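Ata da reunião do grupo de observação de estrelas variáveis – novembro

Início às 19h15, na sala do Núcleo Issa. A ata anterior foi lida e aprovada sem alterações.

1. Campanha Trelham
Foi apresentado o balanço da campanha de fotometria da estrela variável acompanhada desde o outono. O arquivo reúne 2.571 medições, das quais 160 ficaram marcadas para revisão por causa de nuvens finas ou de foco ruim. A curva de luz mostra um mínimo mais profundo do que o previsto. Decidiu-se repetir a calibração dessas noites antes de enviar os dados.

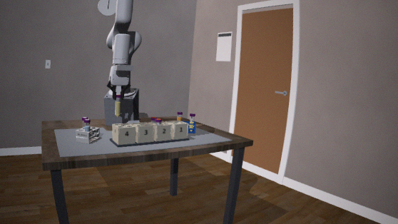 A revisão será dividida entre sete observadores, com duas leituras independentes por noite. Valores discordantes ficam fora da curva até nova discussão.

2. Estação Sinirley
O espelho secundário foi realinhado. Falta trocar a correia da cúpula, que trava quando gira para oeste. O orçamento da Heretti foi aceito, com entrega em 15 dias – o frete fica por conta do grupo. Até lá, observações apenas na metade leste do céu.

3. Tempo de exposição
Discutiu-se reduzir a exposição no filtro azul, já que duas estrelas de comparação estão saturando.
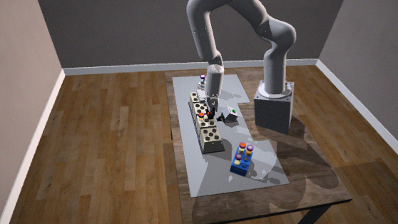 Yara Semaan discordou da redução imediata e disse que mudar a exposição no meio da campanha deixaria a série difícil de comparar. Propôs trocar as estrelas de comparação e manter o resto como está. A proposta foi aprovada com uma abstenção.

4. Outros assuntos
A lista de alvos para o verão fica para a próxima reunião. Sugestões devem ser enviadas com coordenadas e magnitude.

Reunião encerrada às 21h.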